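Search this site
Enter keywords
Go

The bus that waits for the train

Apr 25, 2021

The planner of the Grellovora buses received me in the kitchen of her office, where the coffee is better than in the meeting room. She asked me not to print her name. "In a small town everybody who misses a bus would like to have my telephone number," she said, and she put two cups on the table.

She has worked for Zikell, the bus company, during 13 years. Before that she was driving for them, on the same roads for which she now makes the timetable. I wanted to know if this helps. She said that it helps on the hill to Madent and nowhere else so much. "On paper the hill is four minutes. In January, with schoolchildren and with ice, it is nine. The person before me had never driven it, and he wrote four."

Madent has 2,666 inhabitants, one school and no doctor. The doctor is in Chege, on the other side of the river, and for many years one had to travel into Grellovora and out again to see him. I asked her why it took so long to make a direct line. She was quiet for a moment.

"We looked at the tickets. The tickets told us that people from Madent go to Grellovora. Of course they did, there was no other bus! You cannot find in the tickets a journey which does not exist." She learned about the doctor from her own aunt, who had to leave the house at seven for an appointment at ten.

The direct line started two years ago with four buses a day. In its best month it carried over 3,000 passengers, and today it has a bus every hour until the evening. After eight there is still nothing, and she receives letters about this. She keeps the letters in a folder and showed me how thick it is.

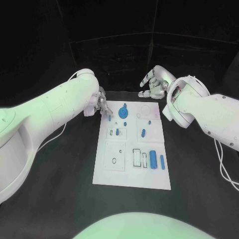 A timetable, she explained to me, begins with the one thing that cannot be moved, and in Grellovora this is the train. It comes at twelve minutes past the hour. All the rest is put behind it: the bus to Chege, then the bus to Madent, then the school line, which has its own wishes. She does this first on paper and only afterward on the computer. "I need to have something in my hand," she said. A small blue peg standing upright on a sheet, like the one in the picture, is enough for her to be a bus, and she moves it from stop to stop while she says the minutes aloud. Her colleagues have learned to close the door.

I asked what happens when the train is late. This was, I think, the question she was waiting for.

"The driver may wait five minutes. After this he must go, also if he sees the train coming in." She knows that people find it cruel. She was once standing herself on that platform with two suitcases and saw the back lights of her own bus. "I was very angry with the planner," she said, and laughed. But the same bus is expected in Chege by people who go on to the hospital, and they have stood in the rain already. If they miss the connection there, they wait 30 minutes for the next one. "The passenger who is running, you see him. The ones in Chege, you do not see them from the station."

We spoke also about the stop at the old mill, which she closed last spring. It was used by two persons a day, sometimes by one. I had expected that she would defend the decision, but she did not really. She said that the bus gained a minute and a half, and that with this minute and a half it now reaches the train. One of the two passengers has a bicycle. About the other she does not know, and she said that she would like to know.

For next year she wishes for a late bus to Madent, at least before the free days. The money is not yet there. She has already written it in the draft, in pencil, with departure at 22:20, eight minutes after the last train.

When I left I took the bus to the station. It came one minute too early and it stood at the stop with open doors until the minute was over. The driver was eating an apple.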